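Home Talks Notes Workshops Contact

Filed under: Laundry & Linen / Talk notes

Pairing and folding socks: speaker notes
Eun-ji Moon, Gosora household skills evening, Friday, March 28, 2025

Slides are plain. Speak to the table, then to the slide. Handout goes round at the end, before questions.

1. Opening

Say name and job. I look after linen and small items at Nellis, a residential house with a shared laundry. Socks are the smallest item we handle and the one that generates the most complaints. Tonight covers sorting, pairing and folding. Washing is covered in the May session by Jae-hoon Won, so park any questions on temperature or detergent.

Give the figure early. In our last full stocktake we had 296 socks through the sorting table in one day, and 2 of them left without a partner. Pause. Before we changed the order of work the odd ones went into a drawer and stayed there.

2. The surface

A flat, hard table at hip height. Bed and sofa are poor choices: the fabric under the sock moves when the sock is pulled, and small socks slide into the gaps. Pale wood is good for dark socks. For white or very light socks some people put down a dark towel. I don't bother, but Ok-hee Koo does and her results are as good as mine.

Clear the table fully. Anything left on it ends up underneath something.

3. Sorting before pairing

First pass is by colour only. Do not look for partners yet. Heaps along the back edge of the table, working area at the front. Second pass is by length: ankle, mid-calf, knee. Third pass is by knit, and this applies mostly to black and navy, where two socks of the same colour may have different ribbing at the cuff.

Pale colours need separate mention. Blush pink, cream and light grey drift towards each other after many washes, and under a yellow bulb they are hard to separate. Sort these by daylight if possible. If two pale pinks don't match in shade, compare the toe seam and the heel before deciding they are strangers. One of a pair often fades faster. 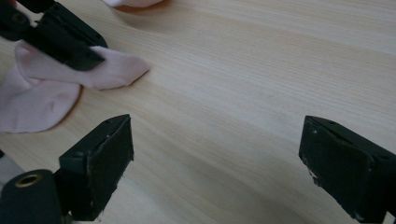 Turn every sock the right way out at this stage. Hand in to the toe, pinch the seam, draw back. A sock folded inside out hides wear at the heel, and the wearer finds it in the morning.

4. Flattening

Most bad folds start with a sock that was never flattened. Method, slowly, with a demonstration:

Lay the sock on its side, heel towards you. Hold the cuff with one hand. With the other, stroke from cuff to toe, once, with light pressure. Do not stretch. If there is a crease across the foot, lift the toe end, shake, and lay it down again. Fine knits crumple on themselves more readily than thick ones and may need a second go.

Keep one hand on the fabric while the other works. Beginners let go with both hands between steps and the sock springs back.

5. The fold

Place the second sock on the first, heels aligned. Fold the toes up to a point just short of the cuff. Fold again, so that the bundle is in thirds. Tuck the folded end into the cuff of the outer sock only.

Do not ball them. Turning one cuff back over the whole pair puts the elastic under tension for as long as the pair is in the drawer. Somebody will say they have always done it and their socks are fine. Agree that it is quick, and move on.

Ankle socks: fold in half, no tuck. They stand on edge in a shallow box.

6. Odd socks

Hold for 2 wash cycles in an open basket where people pass it. After that, release for cleaning cloths. A-yeong Do asked at the last talk whether to pin pairs together before washing. It works for small households. At Nellis the pins were removed and not put back, so we stopped.

7. Storage

Upright, fold facing up, one row per colour. Leave a hand's width spare in each drawer. A tight drawer pulls the next pair open when you take one out.

8. Practice, fifteen minutes

Pairs of people, one mixed heap each. Jae-hoon Oh has the heaps in bags by the door. Walk round. Check hands on the flattening step in particular, and leave the speed alone.

If time is short, cut section 7 and refer to the handout.

Contact the Gosora talks desk | © Gosora | Back to top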